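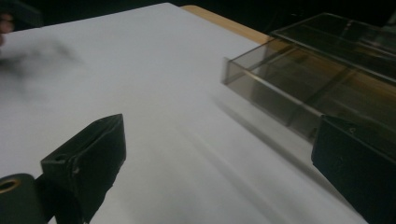 Lougher Allotments and Gardens Association

Minutes of the ordinary meeting, 2023-06-08, upstairs at the Prutia

**Present:** Angeliki Chrysikopoulos (chair and, for want of anyone else, minutes), Dev, Maureen, Piers, Big Tom, Hallam, Sunita. **Apologies:** Jean. Nothing heard from the Tilik Lane end.

**1. Last minutes**

Agreed, after Maureen had "the tap was mended" changed to "the tap was said to have been mended". It drips.

**2. Water**

The bill is £304 for the half year. Piers thinks this is high for a wet spring and wonders if we are paying for the bowling club again, as we did before the pipes were split. He wants the meter read on two evenings with every tap off in between. Hallam thought this a lot of fuss for a bill we have to pay anyway. Piers said we don't have to pay it if it's wrong. Left with Piers, who will report figures and not feelings.

Sunita asked whether a second standpipe is still planned for the top plots. It was planned at the last two meetings as well. The chair said it would stay planned until there is a price in writing.

**3. The Lornavden proposal**

Dev had been sent a leaflet by Lornavden, who sell a soil improver in sacks and would like us to try it across the site. The offer is £600 for enough to cover every plot, with the second year at a lower price that the leaflet does not give.

Dev spoke in favour. He has seen a bed where it was used and the beans were very good. Maureen asked what the beans were like in the bed next to it. Dev had not looked. Maureen asked what was in the stuff. The leaflet says "natural minerals and active goodness". Big Tom said that would cover most things you could sweep off a road.

The chair read out the claim that users see "up to twice the crop" and pointed out that "up to twice" includes none at all. No trial is mentioned, only letters from happy customers, who are known by their first names and seem to write in much the same style as the leaflet.

Dev felt the meeting was being unfair and that we put manure on every year without asking it for proof. Hallam said manure was free. Some discussion of whether it is still free, given what the stables now want for petrol.

Sunita suggested asking for one sack at no charge. If they send it, half of plot 7 (empty at present) gets the sack and the other half gets nothing, same potatoes in both, and the lot weighed when lifted. Dev agreed provided he is not the one digging. Piers said whoever does the weighing should not be told which half is which. Agreed. **Dev to write. No money to be spent.**

**4. Slugs**

Copper tape was raised again. Big Tom put it round four of his pots last year and lost the lettuces in three. Maureen put it round all of hers and lost none, but she also goes out at night with a torch. It was not possible to say which of these did the work, though the meeting had its suspicions.

Beer traps: Hallam will not hear a word against them. He was asked if he had ever counted what was in them and said that it was plenty.

**5. Moon planting**

Jean had sent a note asking for the moon calendar to be pinned up in the shed again. No objection to the calendar. Objection from Piers to the heading "Proven Dates". It may go up with the heading folded under.

**6. Autumn show**

To be in September as usual. Dates wait on the hall. The class for longest runner bean will be measured straight and unstretched, following last year. Big Tom asked for it to be noted that he did not stretch anything. Noted.

Sunita will ask for a different judge for jams. The present one gives first prize to anything with ginger in it.

**7. Any other business**

The Tilik Lane gate has been left open again. Hallam blames walkers. Maureen blames Hallam. A spring for the hinge would cost very little and Dev has one at home, he thinks. **Dev to look.**

Padlock code to be changed; members will be told in person and it will not be written on the shed door this time.

Closed at ten past nine. Next meeting when Piers has his meter readings.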